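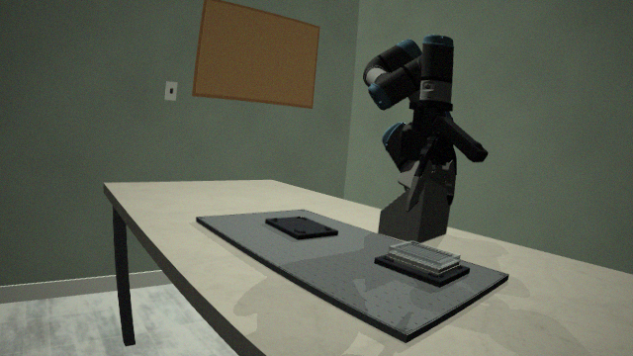

Kit de bancada Kumley: placa perforada y dos soportes

Llevo desde diciembre montando una celda pequeñita para mover microplacas con un brazo robótico, y al final el kit ha salido tan apañado que lo he puesto a la venta en la tienda del taller. Lo llamo Kumley, y es la misma base sobre la que sigo haciendo mis pruebas (¡y mis destrozos!).

Antes de cortar nada lo paso todo por simulación. Dibujo la mesa, la placa y los soportes, pongo el brazo en su pedestal y me peleo con las posturas ahí, que sale gratis. Los dedos de la pinza son anchos y entre un soporte y otro hay que dejarles sitio; la primera versión los tenía demasiado juntos y me pasé una tarde entera chocando con todo.

Qué trae

Placa gris perforada con canto negro
Dos soportes negros planos, de perfil bajo
Tornillería Lerkden (17 piezas, van de sobra)
Los modelos para el simulador, con la cámara de la pinza ya colocada

El brazo, la pinza y las microplacas no están incluidos, que siempre me lo preguntáis.

La vista desde la pinza

Para mí lo mejor de los archivos es esta cámara redonda. Ves los dos dedos negros a los lados y, en medio, la pieza clara con su rejilla encima de la placa, así que enseguida notas si vas torcido. Ojo con las sombras sobre el gris, yo las dejo puestas a propósito para que mi programa se acostumbre. 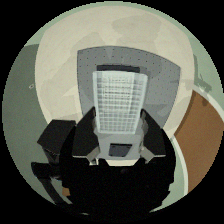 Precio y envíos

El kit completo pesa 3.768 gramos y cuesta 1.515 coronas, con los archivos incluidos. Preparo tandas de cinco y salen del taller de Zernula; si no queda ninguno, apúntate a la lista y te aviso con la siguiente. El adaptador para pedestales Gajewski se pide aparte, escríbeme antes y dime qué brazo tienes.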